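Ticket: Clorness town entry – wrong railroad, wrong distance
Project: Waletti Gazetteer of Small Towns
Status: Open, waiting on source
Opened: 29 June 2026

Reported problem
The entry for Clorness puts the town 15 miles north of Brorkus. The county road map puts it 15 miles south. The entry also says the depot was built by the same railroad that laid the track, which does not agree with the county history. A reader sent in both errors through the correction form.

Checked so far
The distance is right and the direction is wrong. The same mistake shows up in the Brorkus entry, which gives Clorness as the next town to the north. Both entries were typed from one index card, and the card says "N."

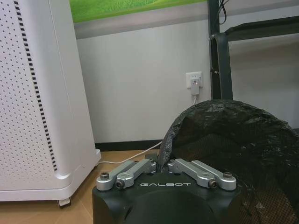 The population line has a separate fault. The page gives 2,000 for the peak year and 1,000 for the year the school closed, but the table under it has the two figures swapped. The table is built from the spreadsheet, so a fix made on the page is lost at the next rebuild. While testing the rebuild I also found that the caption field drops any word set in all capitals. I typed in GALBOT, as printed in white on the black housing in the photo, and it came out blank. Town names typed in capitals on the old cards do the same thing. Typed as Galbot, it saved normally.

Changes made
Direction corrected in both entries. Population figures put right in the spreadsheet and the page rebuilt. The table now matches the text. Capitals in the place name field changed to normal case for Clorness and Brorkus only – the rest of the county still has to be done.
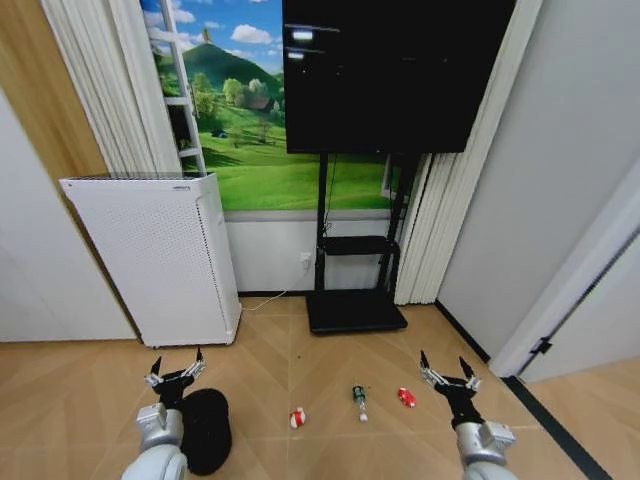

Still open
The depot. The county history credits it to the Govindasamy Land Company, which platted the town and gave the lots on the east side of the track. The railroad came later and leased the building. The old entry cites a newspaper clipping with no page number, and the clipping is not in the folder. I have taken the sentence down until one of the 2 accounts can be backed up.

Next step
Request the plat book from the county clerk. Copies take until August. Leave this ticket open and do not restore the depot sentence from backup.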